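Okay I have finished walking the old Davville branch line end to end and I need to tell someone, so it's you lot. Thread!

31 miles of abandoned railroad, most of it now a gravel path, and I did it in four chunks through July because my knees are not what they were.

The line opened to haul timber down from Kiltby. Passengers were an afterthought. One coach stuck on the back of a log train, and if the logs were late, so were you. There's a letter in the Davville library from a man who missed his own brother's wedding and he is SO polite about it.

My favorite stretch is miles six to nine. You come out of the trees onto an embankment with marsh on both sides, and the whole thing is red-winged blackbirds yelling at you. Bring bug spray. Bring more than you think.

The embankment took 800 men, and according to the parish newsletter they went through the town's entire supply of boots twice. I would read a whole book on the boots alone.

Then the Thiele cut! It's a trench blasted through solid rock, 614 feet long, and the temperature drops the second you walk in. Ferns all the way up the walls. You can still find drill marks if you run your hand along the left side heading north.

Sabine Strobel lent me her copy of the 383-page history of the line (self-published, no index, wonderful) and it has a fold-out gradient chart. I opened it on the kitchen floor and the cat sat on Kiltby.

Things I got wrong: I thought the brick hut at mile 14 was a signal box. Malte Hagedorn wrote to tell me it was a lamp store, where they kept the oil away from everything else. Makes sense of the tiny window. Thank you Malte!!

Also wrong: I said last week the turntable pit had been filled in. Nope, it's behind the feed store, full of brambles, and the blackberries are excellent.

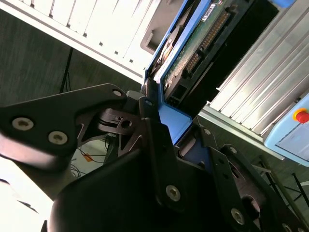 Mile 22 is where most people turn back, because the path gets rough and there's a detour around the missing bridge. Keep going if you can. The stone piers are still standing in the river and there's a flat rock that's perfect for lunch.

The last mile into Kiltby is all backyards. People have turned the old platform into a vegetable garden, beans up the lamp post and everything. A lady gave me a zucchini the size of my arm and I carried it to the bus.

Next up is the Varkuvetti spur, which is short, steep and apparently very muddy. If you have old maps or a grandparent who rode it, please please send me a message. I'm going as soon as my boots dry out.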